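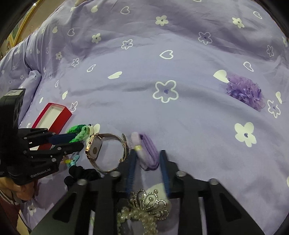

Two hand-held grippers at work among hair ties, a watch and a pearl hair piece.

Handheld Gripper Pair: Demonstration Visit

Gresix sells and rents handheld grippers in pairs, for recording how people sort and handle small household items. Before an order we come to your site with a working pair and run it on a task you choose. Any flat surface will do, including a bed or a sofa.

What happens on the visit

The standard demonstration is the accessory sort. Hair ties, scrunchies, bracelets and watches are laid out, and one operator picks them up and places them in a shallow box. Soft items and hard items are mixed on purpose. Your own staff can take over after the first 15 minutes, and most of the visit is spent that way. We bring a set of items, or you can supply yours.
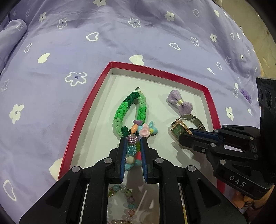

Blue-lined jaws closed on the beaded end of a green braided loop, with a second gripper at the watch.

Beaded strings and metal link straps are the harder part of the set. New operators tend to squeeze too early. Approach with the jaws open, line up the pads, then close. Thin chains and loose single beads are not part of the standard sort and should be requested when you book.

Booking details

Visit length: 5 hours, including setup
Group size: up to 15 people
Space needed: one bed or table with room to stand on both sides
Power: one wall outlet
Booking code: Brasis 258
Rental deposit: $1000, returned when the pair comes back complete

Visits are run from our Reditz office. Pitkänen handles bookings for sites outside our delivery area, on the same terms. No visits are made in August.

Recordings made during the visit are left with you on a drive. We do not keep a copy unless you ask us to.

Page updated Nov 22, 2019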